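4.3 Checking the simulated wrist view before a run

Good simulated footage is a joy to work with, and a few minutes spent here will save you a whole afternoon later! Do these steps every time you load a Sokstead fruit set.

1. Load the set and let it settle for 20 frames.
2. Open the wrist view and pause it.
3. Look for any flat patch of pure white with no shading, and log its frame number.
4. Check that each fruit you plan to pick is fully in view. If one is cropped, raise the viewpoint and pause again.
5. Save the still with your log.

Note: real-looking skin and wood grain are lovely to have, but they don't count as a pass.
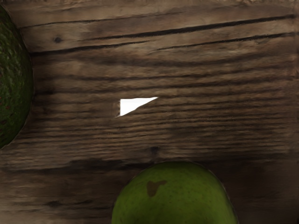 Kerstin Strobel would go further and have every run with an unexplained white patch kept out of the training folder until a second person has signed it off, even when the pick itself scores well.

We like that rule, and it is now the default in Rorby. You can switch it off under Review, but please don't do so for shared sets.

Caution: never paint over a patch by hand. Fix the model, reload the set and start again from step 1.

6. Once the view is clean, set the run length (2000 frames at most) and press Start.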